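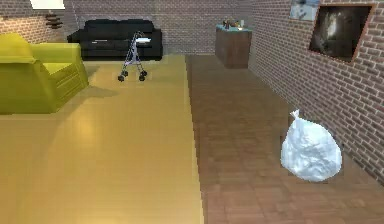

On 2023-11-25, Trondier wrote:

> The planner treats the rollator as a solid box, so it won't go anywhere near it. Have you tried feeding it the bare frame instead? Mine behaved better on the Fonham base after that, though the path got slower to compute.

I have now. With the frame as separate tubes the base plans a route between the walker and the armchair. With the box it goes the long way, down the planks on the right.

Two things remain open.

1. Floor friction. The yellow surface and the planks are separate bodies in the model, and I had left both on the default value. The seam between them matters more than the friction does. The base yaws slightly each time one drive wheel crosses before the other. I have not yet measured whether the workshop floor does the same.

2. The white bag by the right wall. It is a rigid mesh, 1,951 faces, and the contact solver spends far too long on it. I shall swap it for a convex hull tonight.

Of 100 runs to the cabinet, 86 finished without touching anything. The rest clipped the walker, mostly at a wheel. Step rate was 200 Hz throughout, on the stock Stivex motor model.

Could somebody with the older Naseri driver board check the encoder sign on the left channel? Mine is inverted compared with the wiring notes, and I would like to know before I solder the second one.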